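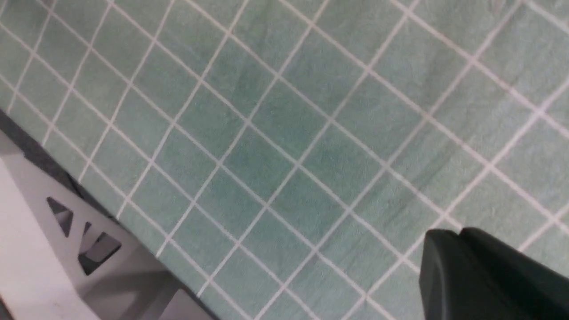 About Boderside

Boderside is a small company in Tamville. We collect examples of robot work and we sell them, or sometimes give them, to teams who train learning systems. We do not build robots and we do not train the final models ourselves. Our work is the part between: a person guides the arm through a task, the cameras record, and later another person checks what was recorded.

How we started

We were two engineers in a packaging plant, where we had to program one arm for each new product. Every change of box meant some days of work. When we heard that an arm can learn from recorded examples, we tried it in the evenings, and our first recordings were very poor. The clocks of the camera and the arm did not agree, so the picture showed one moment and the joint angles showed another. It took us a full winter to repair this. From that winter came Merkness, our recording software, which we still use every day.

What we record

Most of our present work is with cloth. Fabric is difficult for a robot, as it never lies the same way two times. We like printed fabric with a regular pattern, such as the green cloth with white grid lines, where a small wrinkle makes the lines bend and the checker can find it faster. We also record plain fabric, and our customers usually ask for both.

The camera at the wrist is the most important one for us. It sees the finger of the gripper and the cloth together, from near. A second camera looks from the side of the table.

One example is one attempt, from the first movement until the arm is back at its rest position. An operator makes 40 attempts in a session and then must stop for a break. Tired hands make slow and strange movements, and the learning system will copy them.

Failed attempts

We keep them. If the finger misses the fold or the cloth slides away, the attempt gets the mark "failed" and a short note with the reason. Some customers do not want these files, and we can leave them out of the delivery.

The Major collection

Major is our biggest collection until now. It has 60 tasks with cloth, from pulling one corner to folding a towel in three parts. The work on it began in May and was done by all of us together. Universities can ask for a copy without payment, if they tell us what they will use it for.

Our people

Today we are 14. Most of our operators did not work with robots before they came to us. Some are from sewing workshops, and they understand cloth much better than the engineers do. A new operator learns for two weeks before any of his or her attempts go into a collection.

Visit or write to us

Visitors are welcome at our rooms in Tamville, but please write before you come, so that we can plan the visit between two sessions. If you need a task that we did not record yet, send us a short description and, if possible, a piece of the fabric.

This page was last changed on 22 Feb 2023.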